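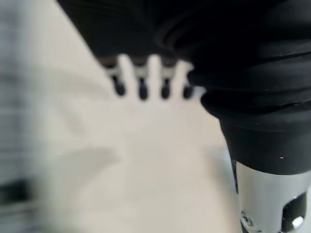 Figure 2. Ridges and grooves in a matte black, rubbery surface, with a smoother cuff and polished silver metal lower down.

4. The ribbed family of words

4.1 What the talkers said

We come now to the group of words that gave us the most pleasure and, it must be admitted, the most trouble. Readers who have followed us through the smooth words and the rough words in Section 3 will remember that those two families behaved in a fairly orderly way. A speaker from Trinberg who called a plate smooth would nearly always call a windowpane smooth as well, and would be a little puzzled to be asked why. The words for surfaces with a repeated up-and-down to them (Figure 2) are another matter altogether. Our 36 talkers, who sat with us in their own kitchens and sheds through one long November, used a wonderful mixture of terms for them, and they often changed their minds halfway through a sentence.

Ribbed was the commonest of these words in both towns, and we use it as the name of the family for that reason. After it came ridged, grooved, pleated, corrugated and lined, and then a tail of words that we were very happy to meet: washboardy, concertinaed, caterpillary, and the Endgate favourite, cordy, which seems to have wandered over from corduroy and made itself at home. One older talker in Endgate used cordy for a scallop shell, a ploughed paddock and the roof of her mouth, all within the same few minutes. Her grandson, listening from the doorway, used it too when his turn came, though only for cloth.

It is worth stopping for a moment over ridged and grooved, as dictionaries tend to treat them as two sides of one coin. If a surface has ridges, then it has grooves between them, and you would think a speaker could pick either word and be understood. Our talkers did not treat them that way. Ridged was the word for things felt with the flat of the hand, and grooved was kept for things where a fingernail or the tip of a knife could be run along the low part. A cutting board with a channel for juices was grooved. A sheet of roofing iron was ridged or corrugated, and only one talker, a retired joiner, called it grooved, which he then took back.

4.2 Raised parts and folded parts

A second line runs through the family, and we were slow to notice it. Some of the words describe a surface as though something had been added to it, and others describe it as though the whole sheet had been bent. Ribbed and corded belong with the first lot. Pleated, concertinaed and crimped belong with the second. Accordion turned up on both sides, sometimes for a thing that could stretch and squash and sometimes for a thing that only looked as if it might. When we asked about this, talkers tended to move their hands in and out in front of their chests, the way one does when playing the instrument, and then laugh.

The folded words carried a good deal of feeling with them. Pleated made people think of school skirts, lampshades and the paper cases that cakes come in, and stories about all of these take up many pages of our notes. We had not planned to gather stories. The interview guide allowed for short answers of a few words each, and we had printed our sheets with far too little room on them. By the second week we had given up and were writing on the backs.

4.3 Comparison with the Majali word lists

We were lucky to have something older to set our material beside. The Majali lists, gathered by schoolteachers and now kept in the Daten catalogue, hold 2,044 slips on household talk, and 200 of those deal with touch in one way or another. The slips are short and the handwriting is mostly kind. Each gives a word, the thing it was used for and the place where it was heard. Anyone wishing to look them up should know that the numbering stops at 999 and begins again at one, so that a slip number is no help without the colour of the card.

Ribbed appears in the lists chiefly for knitting and for thin animals, and hardly at all for hard things such as glass or tin. Our own talkers used it for jar lids, hot water bottles, tyre walls, biscuits and the handles of garden tools. We read this as a real widening of the word over the years, although the teachers may simply have been fonder of asking about knitting. Cordy is missing from the lists entirely. Washboardy is there twice, both times for sand at low tide, and we confess to a small cheer when we found it, as our only modern example was also about sand.

Ridgy, on the other hand, appears to have faded. It was clearly a favourite in the older Trinberg slips, where it was used for fingernails, butter, ploughland and badly ironed sheets. We said it aloud to each of our Trinberg talkers near the end of the visit. Most knew it, several smiled at it, and a few told us it was a word their parents would have used. None had offered it on their own.

4.4 Where the family ends

Finally, a few words on the edges. Bumpy was left out of our counts unless the talker made it plain that the bumps came in rows. Wavy was harder to settle. We kept it in for roofing and hair clips and left it out for water and for hair itself, and we know that some of our colleagues would draw the line elsewhere. Striped was offered now and then for surfaces that were felt with the eyes closed, which surprised us, and we return to it in Section 5 together with the other words that seem to cross over from sight to touch.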